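Home | Tools | Grippers | Spares | Notices | Contact
Search this site Enter part no.

Dimis 2 Hand-Held Gripper — Notice on Finger Hold Fault

Sander sells the Dimis 2 as "drop-free." We stock it, and we don't buy that. Since October we have logged units where the linkage lets go under a light load, with no warning from the tool. The factory blames worn pads. We saw it on new pads too.
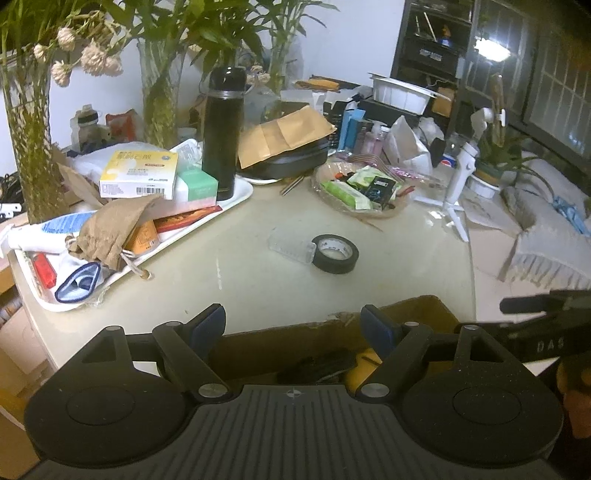

Dimis 2, fingers open, over a table with a roll of black tape.

What Sander offers is firmware 1942, which is supposed to hold finger force for 10 seconds after a fault. Ours held on some tries and let go on others — call that a fix if you like. Until we see better, don't carry glass or anything hot with it, and keep your free hand away from the linkage.
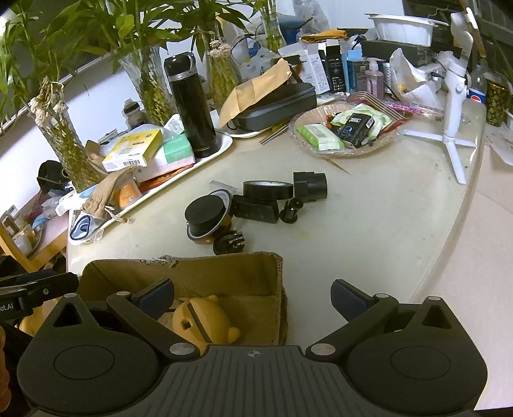
Units with serials below 1554 can come back to us for a linkage swap. Sander says later ones are fine. They sent no test results with that claim, so we're still checking each one before it ships.

Part: Dimis 2, linkage kit Esach
Status: on hold

Comments

Soledad Llorente: Mine let go on Thursday with the update installed. Serial is well past the cutoff.

Orvokki Lindqvist: Same at Kuusisto. Does the Esach kit need new pads?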